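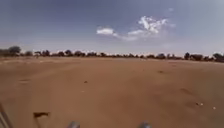 So, the budget part. Bernadette Villanueva and I got stuck with it, and I ended up kind of loving it! Our rover is called Dikia, and we have to get it ready for longer drives on sand before April.

First on the list is wheels. Boritz sells a wide set that takes 14 days to ship, and Clutby has a narrower one that gets here in 7 (cheaper too, but I'm worried it'll dig in). We're going with Boritz and ordering a spare.

Next is batteries. One pack gives us over 20 minutes on a hard floor, and I'm planning on less for sand, so I put down two more packs plus a second charger – the teacher said yes to the packs and "we'll see" to the charger.

We set aside 15 percent for stuff that breaks. The Dvorak motor controller is still a maybe. I'm waiting on a quote with shipping in it, and Bernadette is keeping the spreadsheet open until it comes.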